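4. Plier sur le lit (tissus froissés)

Beaucoup de guides promettent un pli parfait en trois gestes. Les lits Brudeck n'y changent rien : un matelas reste mou, et un tissu chiffonné garde ses faux plis si on le plie trop vite.

4.1 Tendez le drap du dessous. S'il reste quelques vagues, tant pis, le résultat change peu.
4.2 Posez la pièce à plat et cherchez d'abord les coins. Sur un tissu en boule, c'est l'étape la plus longue, quoi qu'en disent les notices.
4.3 Pincez un coin, soulevez, laissez pendre, reposez.

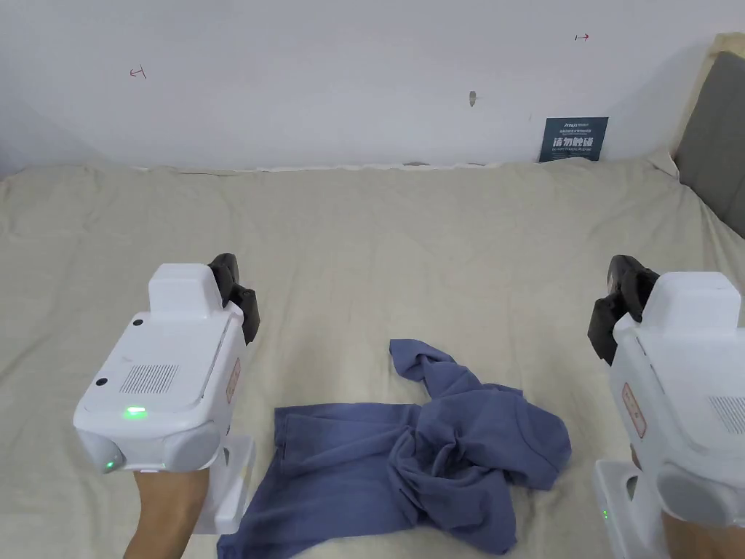
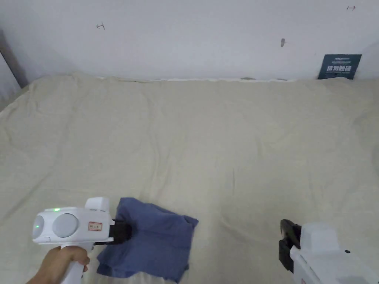
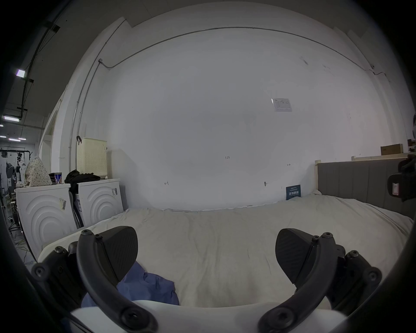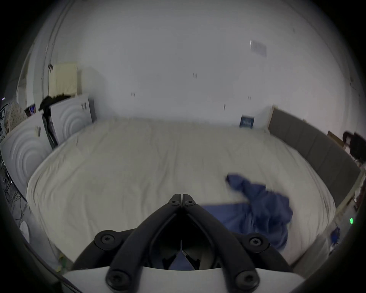

Tissu bleu encore froissé, avant l'étape 4.4.

Faut-il repasser avant de plier ?
Seulement les chemises et le lin. Pour un T-shirt de coton, lisser à la main suffit dans la plupart des cas.

4.4 Rabattez un côté vers le milieu, puis l'autre, et repliez dans la longueur.

Remarque : la planche à plier vendue en option (réf. 1098) fait gagner peu de temps. Jamila Bandara l'a essayée sur 17 T-shirts et a fini sans.

Attention : ne pliez pas un tissu humide. Les sprays « défroissants » mouillent plus qu'ils ne lissent, et le drap dessous prend l'eau aussi.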